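Gripper trial FAQ - Narkdale bench, last touched 19 May 2018

Same questions keep landing in my inbox so they go here. Short answers. Ask Kieran Blackburn if something's missing, he has the spare keys for the tool cabinet too.

## What are we comparing?

Two hand-held grippers, both with a camera looking out past the jaws. The Zelto (two finger, parallel) and the Ellwood (two finger, fingers swing in on an arc). Same camera on both, same lens. Controller is the Sukska box for either one, just swap the cable.

## Why hand-held and not on the arm?

Faster. The arm needs a setup, a fence check and somebody who's done the training. Hand-held you pick it up and go. Whichever gripper wins goes on the arm later.

## Which one's better?

Depends what you pick up.

- Boxes, bottles, cups: Zelto. Not close.
- Thin flat things: Ellwood, the arc gets the tips under.
- Cloth: still arguing. See below.

## How many tries so far?

126 on the Zelto, fewer on the Ellwood because it sat in customs for most of February. Don't compare the totals, compare the percentages in the sheet.

## Is the sheet up to date?

Mostly. If you do a run, fill in your row the same day. Columns are item, gripper, pad type, grabbed y/n, dropped y/n, notes. "Kinda" is not a y or an n. Put it in notes.

## What pads should I use?

Plain rubber to start. The ribbed ones grab better on knits but they snag, and then you spend ten minutes picking yarn out of them. Foam pads are done, they tore. Please dont order more.

## My screws keep backing out

Yes. Both grippers. Snug the finger screws before each session, a drop of the blue thread stuff once a week. Don't crank on them, the frames are soft and Kieran already had to re-tap one.

## What camera settings?

Leave auto exposure off. We ran it on for the first batch and the picture pumped every time something white came close. Fixed exposure, fixed focus at the fingertips. If the room's dark, turn the lights on, don't touch the gain.

## Why is the video so smeary?

Arm speed, nearly always. Yours, I mean. People swing the gripper like a tennis racket. Slow down on the way in, slow down again on the lift. Stills pulled from the middle of a swing are useless for judging where the tips landed, use the ones from just before and just after. A shorter shutter helps some but then you need more light, and we've got what we've got.

## How do I do a cloth run?

1. Dump the pile. Don't arrange it.
2. Pick one item and say out loud which one.
3. Approach, close, lift, hold for a count of five.
4. Drop it in the other pile.
5. Write it down.

If two items come up together that's a miss, even if one of them was yours. 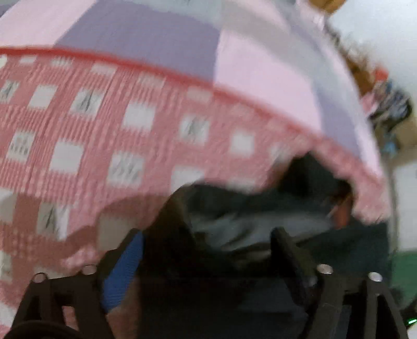
Big knits are the hard ones. They're heavy, they fold over the fingers and block the camera, and the edge you were going for slides off someplace else. Go for a border or a corner if there is one. Grabbing the middle of a panel works for maybe a second and then the weight pulls it out. And if you use your free hand to steady the cloth that's fine, but put "hand" in notes so we can pull those runs out later.

## Can I bring my own stuff from home?

Sure. Clean, please. Nothing with beads or long fringe, nothing you'd be sad about.

## How long does the battery last?

Sukska box goes almost 14 runs of the long kind before it starts complaining. Charger's on the left side of the bench. Plug it in when your done.

## Has anyone tried the wide fingers?

Once, on the Ellwood. Good reach, bad pinch. The tips don't meet square. Waiting on a new set, $800 for the pair so somebody has to sign for it first.

## When do we pick one?

After 16 more cloth runs on each. Then we sit down with the sheet. If it's a tie we go with whichever has spare fingers in stock, which right now is the Zelto.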